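Stunavel Robotic Fastening Working Group
Minutes of the September meeting

Time: 9:30 am to 12:10 pm
Location: Meeting room 2 and fastening bench, Stunavel
Chair: Gianni Dal Bello
Represented: Stunavel (test bench and secretariat), Gurkino (tooling), Mancuso (end users), Cuvik (controls and software)
Apologies: one member from Mancuso

1. Previous minutes

The minutes of the last meeting were accepted with one correction. In item 4, "torque limit" should read "torque cut-off". The two terms are defined separately in clause 3 of the draft and are not interchangeable.

2. Matters arising

2.1 The glossary has been merged into the draft. Cuvik asked that "engagement" be defined as the state in which the bit is seated in the screw recess, whether or not the driver is turning. Agreed.

2.2 Gurkino has supplied the bit wear records requested. The file holds 2,383 fastening cycles on the one bit type. The chair noted that the records do not separate manual from automatic cycles, which limits their use for clause 7. Gurkino will check whether the controller log can be used to split them.

2.3 The question of whether the draft should cover nut running is closed. It will not. The scope statement stays as written: threaded screws, driven from above, into a flat workpiece.

3. Draft practice for two-arm fastening, clauses 4 to 6

3.1 Clause 4, workpiece condition. Members moved to the bench to read the clause against the work. The present wording requires the workpiece to be "free of reflective finishes where cameras are used for alignment". Mancuso objected that this would exclude most painted covers and junction plates it handles. The test plate has a hammered-paint finish which shows bright highlights in the wrist camera view, and members discussed how a highlight close to a hole should be treated.

It was agreed to drop the exclusion and require instead that the user check hole detection under the lighting to be used in service, with the workpiece turned to at least two orientations. Cuvik wanted four orientations. The figure of two was carried, with four noted as a recommendation.

3.2 Clause 4.3, orientation mark. The clause asks for one mark of a contrasting colour near an edge of any workpiece with a symmetrical hole pattern. The red mark on the plate meets this. Gurkino asked whether the mark must be permanent. Agreed that it need only remain in place until the last fastener is driven. The words "indelible or engraved" are struck out.

3.3 Clause 5, position of the second arm during driving. The draft allows a gripper to stay over the workpiece while the other arm drives, provided the fingers are closed or at a programmed opening and the arm is in a monitored standstill.
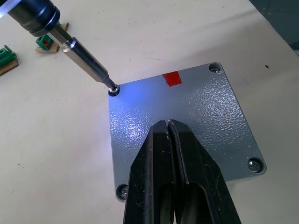
3.4 Clause 5.2, clearance between driver and gripper

The draft gives a single minimum clearance between the driver shaft and any part of the second arm. Cuvik's view was that a single value is too coarse, as the closest point may be at the fingers on one screw and at the wrist on the next. Gurkino preferred a single value for ease of checking on site.

After discussion the following text was adopted for trial:

"The minimum clearance shall be checked for every fastener position in the program, with the tool at full depth and again at the retract height. The lowest value found shall be recorded."

The value itself is left open. Gurkino and Cuvik are to bring a joint proposal.

3.5 Clause 5.4, retract height. The retract height is to be set above the highest fixed item on the bench, including items not being worked on. Mancuso pointed out that parts are often left on the same table as the workpiece, as with the green terminal blocks on their cardboard bases during the bench session. The clause will now refer to "all items on the work surface" in place of "all fixtures".

3.6 Clause 6, approach and engagement. The following sequence was agreed as the basis for clause 6.1:

a) The tool stops at the approach height with the driver not turning.
b) The controller confirms that a fastener is present at the target hole.
c) The tool is aligned with the screw axis.
d) The tool is lowered at reduced speed until contact is detected.
e) The driver starts at low speed to seat the bit.
f) Full driving speed is allowed only after engagement is confirmed.

Step b) was the subject of some debate. A plate may be presented with one corner filled and the others open, and the program must not assume that every hole in the pattern is ready for driving. Mancuso asked that an open hole be logged as "no fastener" and not as a fault, so that part-filled plates do not stop the line. Agreed, on the condition that the log entry identifies the hole. 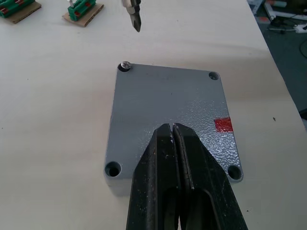 Page last changed: September, 2:15 pm, by Secretariat

3.7 Clause 6.3, bit type. The draft requires the bit profile to match the screw recess and the profile to be recorded in the program header. Gurkino asked for an added line that the bit be checked by eye at the start of each shift. Cuvik asked who would sign for it. The line is accepted and the record will sit with the operator's start-up sheet.

3.8 Clause 6.5, speed. The low-speed seating step in 6.1 e) is capped at 500 rpm in the draft and the driving step at 900 rpm. Mancuso considers the upper figure low for long screws. No test data were tabled in support of a change. Both figures stand until data are received.

3.9 Clause 6.6, failed engagement. Where engagement is not confirmed, the tool returns to approach height and may try again. The number of attempts is limited to 5, after which the controller stops and calls for an operator. Stunavel asked that the attempts be counted per fastener and not per workpiece. Agreed.

4. Housekeeping around the cell

4.1 The draft says nothing about cables or loose equipment on the floor beside the table. The chair proposed a short clause requiring that cables be kept outside the walking route and outside the reach of either arm, and that power strips be placed where they can be switched off without leaning across the work surface. Accepted in principle. Stunavel will write the text.

4.2 Cuvik asked whether wear and dust on gripper fingers should be covered. Members agreed that surface scuffing alone is not a reason to replace fingers. A cleaning interval is to be set by the user and written into the maintenance plan. Inspection is to include the inner faces.

5. Records

The minimum record for each workpiece was confirmed as: program version, bit profile, torque cut-off setting, final torque at each hole, holes logged as "no fastener", and number of attempts where more than one. Retention period was not settled. Mancuso keeps such records for the life of the product and would not support anything shorter. Deferred.

6. Actions

6.1 Gurkino: split bit wear records by manual and automatic cycles, if the log allows.
6.2 Gurkino and Cuvik: joint proposal for the clearance value in 5.2.
6.3 Mancuso: speed data for long screws, with screw length and material stated.
6.4 Stunavel: text for the new clause on cables and floor equipment.
6.5 Secretariat: reissue clauses 4 to 6 with changes marked.

7. Other business

Cuvik advised that its member will change before the next meeting. Name to follow in writing.

The meeting closed at 12:10 pm.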